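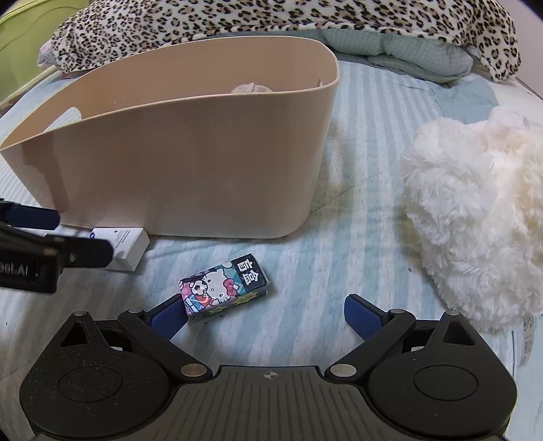
Home Tickets Knowledge base Releases Sign in

Perception: small carton merged with wall of the bin
Opened by Sevim Aydoğan, 15th November

Component: Druvari segmentation node, bedroom tidy task
Priority: normal

Description of the problem

When a small white carton rests against the base of the beige bin, the node returns one object in place of two. The planner then takes the center of this merged object as the grasp point, and the center is on the wall of the bin. The colorful Hello Kitty box in front is segmented correctly, also when it is tilted. I attach the log and the replay file.

Steps to reproduce

1. Load the replay file in the Baltesano viewer.
2. Start the node with the default settings.
3. Go to frame 38 and look at the mask list.

Expected: the carton has its own mask.
Observed: the carton and the front wall of the bin share one mask, with high confidence.

What I have tried until now

I raised the minimum depth step from 3 to 6. The carton is still merged, and the folds of the bed sheet begin to lose their false masks, so this value is maybe better for other reasons. I also switched off the smoothing filter. Then the carton appears as a separate object for a short time, but its mask is noisy and the tracker drops it.

Reply from Recep Aksoy

Thank you for the clear report. I can reproduce it on my side. Could you please check which calibration file is loaded? In August we changed the file format, and the old files are still accepted without a warning. Please also send me the output with the shadow correction disabled. There is a dark shadow on the front wall of the bin, toward the lower left, and I suspect that the correction makes the wall too bright near the carton.

Reply from Sevim Aydoğan

The calibration file is the new one, I compared the checksum. With the shadow correction disabled, the carton is separated in all 3 runs of the replay. The fluffy white plush on the right side now gets split into several masks, so I cannot leave it disabled for everything.

Reply from Recep Aksoy

Then we have the cause. I prepared a patch on the Pridcombe branch which limits the correction to surfaces larger than a given area. Please set this limit in the task file and not in the global file, otherwise the Bhatt planner will read the old value at startup.

Reply from Sevim Aydoğan

Patch installed. The carton has its own mask and the plush stays in one piece. The grasp point is now on the carton. I have not yet tested with the live camera, so please keep the ticket open.

Status: waiting for live test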